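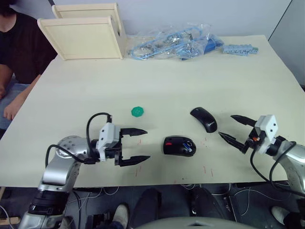 One reply asked why anyone would drive to Trivholm to get rid of old electronics when the city picks up trash at the curb. Fair question. Short thread on what I've learned about small electronics and where they go.

1/ Curbside pickup in Plaslow doesn't take them. If a keyboard or a phone charger is in your recycling cart, the crew can leave the whole cart. Mine sat full for two weeks.

2/ The Trivholm drop-off takes anything with a plug or a battery that one person can carry. Mice, routers, cordless phones, electric toothbrushes. No charge. TVs are $20 each, cash or check.

3/ Take batteries out first if they come out. There's a separate drum for them by the gate. Put tape over the ends of lithium ones. A swollen battery goes to the attendant by hand, not in the drum.

4/ Cables count. I had a grocery bag of them in the hall closet and didn't know they were accepted. Leave them loose, don't knot them together.

5/ No car? The 411 bus stops at Prendergast Road and it's a short walk from there. The last one back leaves before the gate closes, so check the timetable.

6/ If it still works, try the Vasach reuse shop first. They want the power cord with it and they won't take printers. I gave them a radio and a desk lamp.

7/ Wipe phones and laptops yourself. The drop-off doesn't do it and says so on the sign. Sign out of your accounts, then do the factory reset. Doing it the other way around cost me an evening.

8/ Somebody asked about ink cartridges. Office supply stores take those. Light bulbs go to the hardware store on Prendergast, long tubes included.

9/ Winter hours ended in April. Gate opens at 8:30 a.m. now. The line is shortest before lunch.

April, posted by Plaslow Curb Notes

Last updated: April, 7:15 p.m.

Contact | © Plaslow Curb Notes | Back to top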